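Robot Safety and Fault Analysis
Handout 9: Release faults in the handling of soft goods
Module leader: Alistair Leckie
Reading to be completed before the seminar

1. Purpose of this handout

Earlier handouts dealt with rigid parts, where a failed grasp usually means a dropped part. Cloth behaves differently. It can be held too well, and the faults that follow are often found late. This handout sets out one such case, the Elska folding cell, and asks students to consider how the fault was classed, how it was recorded and what ought to have been done at the first sign of it.

Students should bring their notes on protective stops and on the difference between a fault and a hazard.

2. The cell

The Elska cell was built by Dredow to fold knitted garments on a flat table. One arm carries a two-finger gripper with a small camera at the wrist. The controller, supplied by Tekov, decides whether a grasp has succeeded from two values: the finger position and the motor current. There is no sensor in the fingertips. The camera is used to choose the grasp point and, in the original program, was not consulted again until the next garment.

A light guard surrounds the table on three sides. The fourth side has an interlocked gate, through which the operator clears rejected garments.

3. The fault

In July the cell stopped during a fold with the message "position deviation, joint 4". The operator reset it and the work continued. The same message appeared again during the shift and was again reset. At the third stop the operator, Tariq Mohmand, opened the gate and saw that the garment was still attached to the gripper, although the controller reported the fingers open and empty.

A fold of cloth had been drawn in between the inner edges of the fingers, further back than the tips. When the fingers were told to open, the tips parted but the cloth stayed caught behind them. The arm then moved away with the garment in tow. The load on joint 4 rose as the cloth dragged under a table clamp, and the deviation limit was reached.

The log for the period under review held 469 grasps. Of these, 17 showed a current trace that did not fall to its resting value after release. Only two had been entered by hand as faults.

4. Why it was a safety matter

The first report, written by Dace Petrauskas, classed the event as a loss of production. The class was later changed, on three grounds.

First, the arm was holding a stretched garment when the gate was opened. The interlock had removed drive power, but the tension in the cloth had not been released. A hand placed near the fingers could have been struck or pinched when the fabric came free.

Secondly, the screen stated that the gripper was empty. An operator is entitled to rely on such a statement, and a false one is a hazard in its own right.

Thirdly, the reset procedure allowed the arm to return to its home position from any point. With a garment attached, that path passed over the gate opening.

5. Seams and thick edges

Jamshid Shojaei repeated the grasp on a test table at reduced speed, using garments of several weights. His finding was that plain areas of cloth seldom caught. The fault was far more likely where the grasp fell on or close to a seam, or where a rolled edge lay near enough to be pulled inwards as the fingers closed.

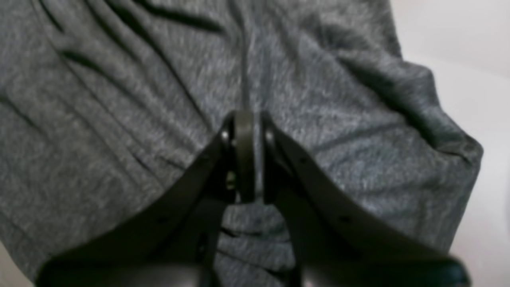
The depth of the approach also mattered. The program pressed the gripper down until a set contact force was reached, then closed the fingers. On a single layer this worked well. On gathered cloth the force was reached late, by which time more material had entered the gap than the grasp required. The Yazdani method, which you met in Handout 6, would have limited the approach by distance as well as by force – a simple change, and one that was later adopted.

6. Corrective measures

The following were put in place after a review led by Arash Jalali.

The approach now stops at a set depth, whatever the contact force.
Grasp points close to a seam are refused where another point is available.
After release, the arm lifts slowly and the camera checks for cloth at the fingers before any longer movement.
If the current does not return to its resting value, the screen shows "release not confirmed".
Homing after a stop requires the operator to confirm that the gripper is clear.
Operators must not pull a trapped garment by hand. The fingers are to be opened with the manual release key, with drive power off.

7. Points for the seminar

Consider whether the slow lift reduces the hazard or only makes it easier to detect. Consider also how the handwritten fault record came to differ so widely from the log, and what a supervisor might reasonably have noticed after the second reset.

Written responses of one page should be handed in at the start of the seminar. Students who were absent from the interlock practical must complete it before using the test table.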